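28 March 2019

Club log, simulation half. Loaded the house model on the Drerker machine with seed 673 and left the gripper open for the first pass. The wrist view came up tilted, tiles running on the diagonal, and a wide grey frame across the fingers with the room showing through it. Checked the joint offsets against Uliana's sheet before touching anything else. Two were in degrees and should have been radians. Corrected both and reloaded.

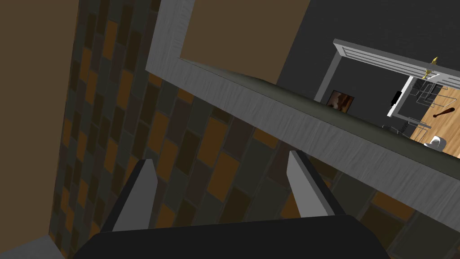 Leanne thought the offsets ought to be read from one file that everyone shares, and that we would be at this again in December otherwise. Agreed. I'll move them over tomorrow.

Second task is the lever. Stripped the scene down to a black background, a brown wood-grain handle and a teal disc behind it, so that the approach can be tuned with nothing else loaded. Approach is with the fingers wide and the handle between them, then close, then turn. Set the stand-off to 5 cm and the closing speed to the lower value. Tadeusz wants the speed logged at each step.

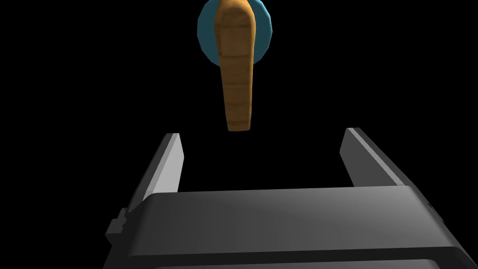 To do before the next session

Move offsets to the shared file.
Add speed to the log.
Ask Lucyna for the Korkitz contact settings.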